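Can a robot sort and stack caps yet, or is it still a people job?

Asked by Kavitha Shenoy, 18 Aug 2021

I run the back room of a small hat and uniform shop. We get returned baseball caps by the carton and they have to be sorted by color, nested and put into clear bins. 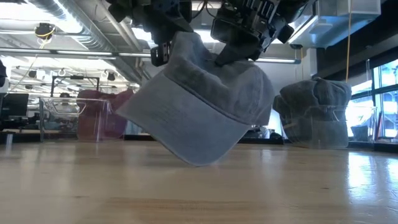
My last carton had 181 in it and took most of an afternoon. My brother-in-law keeps telling me to buy an arm and be done with it. I don't need it fast. I need it to run while I'm on the phone. Is this possible now, and does it take one arm or two?

3 replies

Yu-ting Hsieh

Possible, slow. I do maintenance at Skunateo and we tried soft goods for 6 months. A box is the same shape every time you pick it up. A cap folds, and the bill swings around when you lift by the crown. 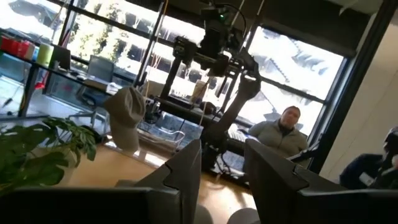 Get two arms if you get any. With one you can pick a cap up and drop it in a bin, but nesting means opening the crown of one over another, and that wants a second grip. Ours needed help on 35 caps out of every load, so someone had to stay close by.

Jayanthi Kamath

no. just hire a student

Pavithra Subramaniam

I disagree with the one above. It depends on your colors and your table. Things to sort out before you call a vendor:

Grip. Two plain fingers will hold a bill well. The button on top is a small target, and cloth gives when you press on it.

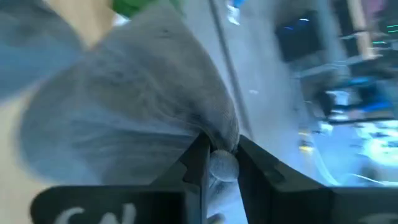

1 min read

Mixed colors. Gray against gray is hard when caps overlap. Spread them out first, even if you do that part by hand.
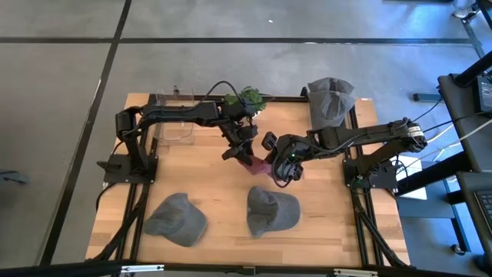

Bins

Use clear ones with a low front and fix them to the table. A bin that slides will ruin the stack. Ask to see the demo with your own caps, and ask again in September if they say it's coming soon.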